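March, late

Up before 6, no coffee left. Ran for the Skistwood bus, missed it, walked. Feet wet the whole morning. Rent went up again, 600 now, letter from Sukprasert on the mat when I got in. Did the sums twice on the back of it. Same answer both times.

Called Mom. She's fine, knee is not. Wants me home for the 20th. Said maybe, wich she heard as yes. 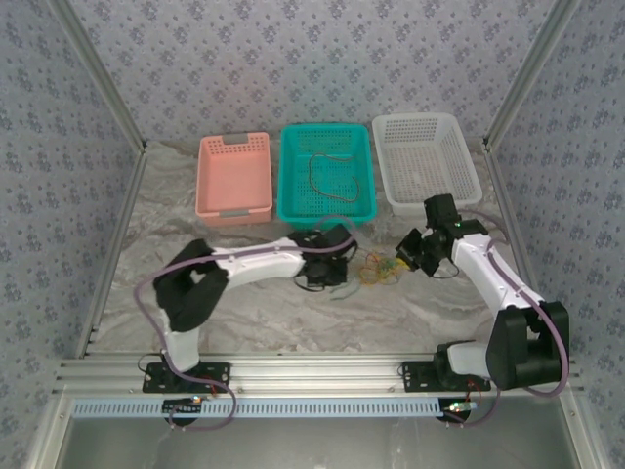
After supper

Soup again. Morenike Edet came by with the choir music, 3 new songs and the alto line in the second one is brutal. We sang it in the kitchen till the neighbor knocked. Too high for me, I'll mouth it.

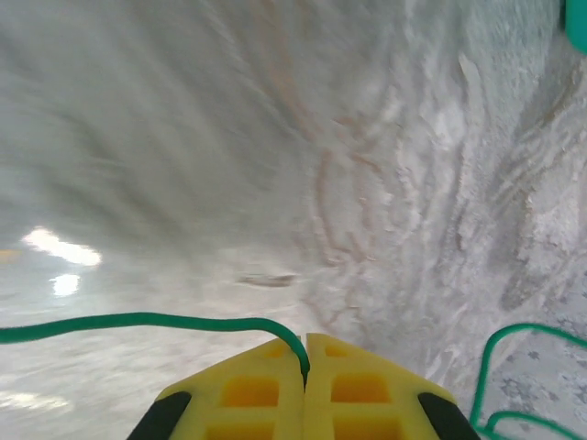
She thinks I should ask for the Gultdale hours, better pay, longer ride. Will think about it tommorow. Still have to find the blue folder and write back on the rent. Socks on the radiator. Bed.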